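October, tea table, afternoon

Second go at the drinks corner for the Windine room. Green cover is staying on the table, it doesn't show drips the way the white one did.

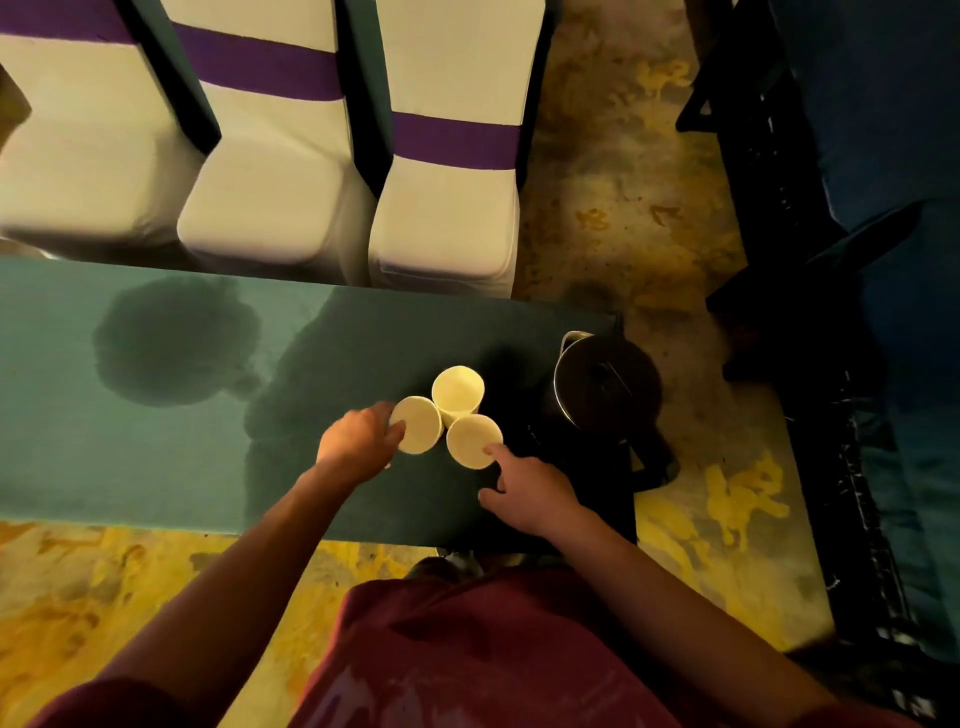
Kettle stays at the right-hand end, handle up, cups right next to it. Last time the cups were at the far end and everyone carried hot water the length of the table. Three paper cups is enough to try the spacing with. Pushed together in a triangle they take less room than a row and can be filled without moving the kettle.

Notes:

- Plain white cups, no print. The order from Driment is for 50. Ask whether they sell sleeves of 100 at a better price.
- Fill to 700 ml for a short round. More than that and it takes too long between pours.
- Chairs go along the far side, backs toward the table. White covers with the purple sashes. Seats face out, so people have to turn around for their cup. Not sure about this. Try it with the chairs pulled back a bit.
- Light comes from behind whoever is pouring and throws a shadow over the cups. Move the lamp or pour from the other side.

Sashes: some tied lower than others. Redo before the Bolis evening, all at the same height. Spare ones are in the box marked 2337, bottom shelf.

Empty cups tip easily when they touch and someone takes the middle one. Leave a finger's width next time and see if it still fits beside the kettle.

Still to do: spoons, somewhere for used tea bags, a cloth.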